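Chapter 7
Grasping Rounded Objects in a Shared-Workshop Build 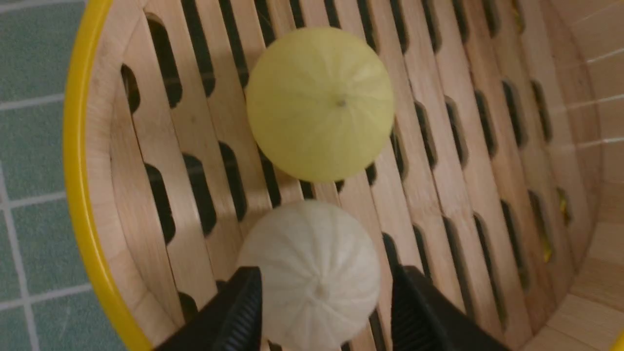

7.1 Scope of the chapter

The arm assembled in Chapters 3 through 6 can now reach any point in its work area and return to its rest position without assistance. It cannot yet pick anything up with useful consistency. This chapter covers the closing of a two-finger gripper on objects that are curved, light, and free to roll. Later sections take up the finger pads, the motor current limit, and the approach path, in that order.

Readers who skipped Chapter 6 should at least complete the zeroing procedure in Section 6.4. Every finger position below is measured from the closed stop, and a gripper zeroed from the open stop will give readings that do not match the tables.

7.2 Why round objects are treated separately

A flat-sided block held between two parallel fingers makes contact over an area. Small errors in alignment are corrected as the fingers close, provided the block can slide on the surface beneath it. A sphere makes contact near a point on each side. If the two contact points lie on a line through the center, the sphere is held. If both lie above the center, closing the fingers pushes the sphere down against the floor. If both lie below it, the sphere is lifted a short distance and may escape upward.

Surface shape adds a second difficulty. A ridged or lobed object, such as a segmented fruit, can present a ridge to one finger and a groove to the other. The object then turns until it finds a more stable position, and the turn may take place after the lift has begun. Compliant pads reduce this effect. They do not remove it.

Neighboring objects add a third. Two fruits in contact share a gap too narrow for a finger, so the fingers must straddle the target on the remaining sides. The planner therefore chooses the closing direction before the arm descends. Changing it near the floor of a container tends to drag the neighbor along.

7.3 Containers

Most early exercises in this book used an open bench. From this point the work moves into containers, and a round basket is the standard case. A basket has three properties that matter to the builder.

First, the wall limits the approach. The gripper body is wider than the fingers, and an object close to the wall may be reachable by the fingertips while the body strikes the rim. Measure the gripper at its widest point, including cable ties and screw heads, and enter that value as the body width.

Second, a slatted floor is not a plane. A fingertip that descends too far can enter a slot and catch there when the fingers close. Set the floor height at the top face of the slats and keep the clearance given in Table 7.2. The clearance should be increased for a floor that flexes under load.

Third, slots and shadows affect the wrist camera. Dark openings in a pale floor produce strong edges, and a simple edge detector will report many of them. Color separation performs better when the objects differ clearly from the floor. It performs poorly with a cream-colored object on blond wood, and Section 7.6 gives a method that uses both.

7.4 Parts and tools

The exercises assume the Rendine two-finger gripper described in Chapter 5, mounted on the Clona arm with the short wrist plate. Other parallel grippers may be used if the maximum opening is at least 70 mm. Fingers that swing on a pivot follow an arc at the tip, and the height correction in Appendix C must then be applied.

The following are also required:

Ribbed rubber pads, one pair, with spare adhesive
Vrabec current sensor, or any sensor that can be read at 30 samples per second
Kitchen scale reading to 1 g
Round basket with a flat floor
Test objects, rounded, none heavier than 500 g
Calipers

The Clesex controller board has one free analog input after the work in Chapter 6. The current sensor uses it. If that input was assigned to the optional limit switch, move the switch to a digital pin before continuing and change the pin number in the configuration file.

7.5 The pre-grasp position

The pre-grasp position is the pose in which the fingers are open, lowered, and placed on opposite sides of the target, with no contact. It is the last point at which an error can be corrected without disturbing the object. The control program should stop here, take a fresh camera reading, and compare the center of the target with the midpoint between the fingertips.

If the difference is within tolerance, the fingers close. If it is outside tolerance but less than half the free gap on the narrower side, the wrist is shifted sideways at the same height. For any larger difference the arm is raised clear of the rim and the approach is repeated from the top. Builders often omit the raise in order to save time. The usual result is a fingertip pressed into the target, followed by a stalled wrist motor.

The closing speed should be constant until first contact. Contact is detected as a rise in motor current above the free-running value recorded in Exercise 7.1. In the reference build, the sensor gave a raw reading of 2,968 at first contact with a firm object. This number depends on the supply voltage and the sensor gain, and it must be measured again for each build.

Exercise 7.1. Remove all objects from the basket. Open and close the gripper ten times at the slow speed setting and log the current. Discard the first and last samples of each stroke. Record the highest remaining value as the free-running limit, and keep the log file for use in Section 7.8.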